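I've had the Kultov countertop dehydrator since March, and I keep getting asked whether it's worth it, so fine, let me get it all down in one place.

First, the size. It's bigger than you think! I measured my counter, I read the measurements on the box, and I still stood there holding the thing with nowhere to put it. It ended up next to the toaster, and the toaster ended up in a cupboard. If you have a small kitchen, cut out a piece of cardboard and live with it for a day or two before you order.

Setup took me almost 60 minutes, mostly because the trays come wrapped in a film that clings like crazy (get a fingernail under the corner, don't bother with scissors). Then you run it empty to burn off the factory smell. Mine smelled like a new shower curtain the first time and like nothing at all the second.

I started with apples, like everyone does. Thin slices, a squeeze of lemon, low heat, overnight. They came out great, chewy in the middle and crisp on the rim, and they were gone by lunch. Bananas were a mess. They stuck to the mesh and I had to soak the trays in the bathtub. I use a little parchment under them now and it's fine, but it does slow things down.

Corn is the one I really bought it for. My grandmother dried it every summer on bedsheets in the attic, and I wanted that toasty, sweet taste in winter soup. 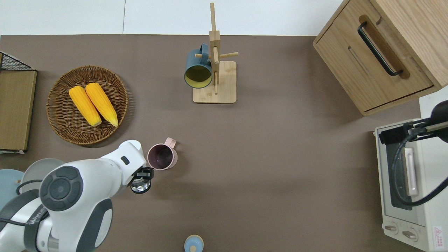

You boil the ears for a few minutes, let them cool, cut the kernels off and spread them out in a single layer. Don't crowd them. I crowded them my first time and got little clumps that were hard outside and soft inside, and the whole batch went in the trash. My second try came out golden and rattly, and a handful of it in potato chowder tastes just like I remember.

Now the complaints. The timer only goes up in half-hour steps and it beeps every single time you press it, so setting it for a long run at 11 at night is a great way to wake up the house. The fan isn't loud exactly, more like a hair dryer in another room, but it never stops. And the trays closest to the fan dry faster, whatever the box says about even heat. I swap the top and bottom ones halfway through. My old Clulon needed that too, so I was hoping for better.

Cleaning is okay. The trays are supposed to be dishwasher safe and two of mine have warped a tiny bit, so I do them by hand with a bottle brush. The drip pan wipes right off.

I also looked hard at the Woltberg, the fancy one with the glass door. It's lovely. It was also 490 dollars at the store I go to, and I couldn't talk myself into that for apple chips.

So yes, I'd buy the Kultov again, with parchment sheets in the same order. I wouldn't pay extra for the jerky kit (two skinny racks and a packet of seasoning, very salty). Next up is tomatoes, if the plants out back ever get going, and I'll add a note here when I've tried them.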